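Closing Short Incisions in Tissue Pads: Suture Technique and Spacing
Project report, Biomaterials Laboratory Course
Rónán Dunne, Svenja Reinholz, Su-bin Hyun

1. Aim
The project compared two ways of closing a straight, shallow incision: single interrupted stitches and a short running stitch. We wanted to know which one keeps the wound edges level and how much thread handling each one needs.

2. Thread handling
Most of the time in a stitch goes into the thread. After the bite is taken, the free length has to be laid in a loop over the incision so that the second instrument can reach through it. A loop that lies flat sticks to the surface and is hard to pick up. A loop that stands slightly off the tissue can be caught on the first try. We used black thread for the practice stitches, as it shows well on pale pink tissue.

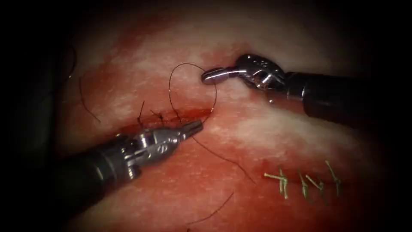
3. Stitches and knots
All interrupted stitches were tied with a square knot on a surgeon's first throw. Tails were cut long enough to be gripped again if the knot had to be checked. Early knots were pulled too hard and puckered the edges. Till Kuhlmann, who supervised the April sessions, had us tighten only until the edges met.

Green thread was used in part of the work so that finished knots could be told apart from a stitch still in progress. The dark thread is very fine and is easily lost against the red edge of a wound.

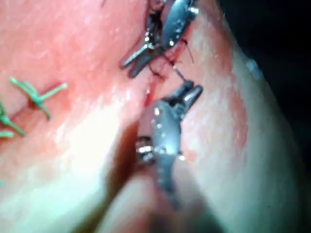

In total 137 stitches were rated, 56 of them running. Each was given a grade for edge level and for knot security. The grading sheet was adapted from one used at Clerkbridge - we dropped the item on skin color, which has no meaning on a pad.

4. Remaining problems
Spacing was set by eye and drifted toward the end of each incision. Pascal Baumgart suggested marking the entry points with ink, and the next group will try this on the same pad type.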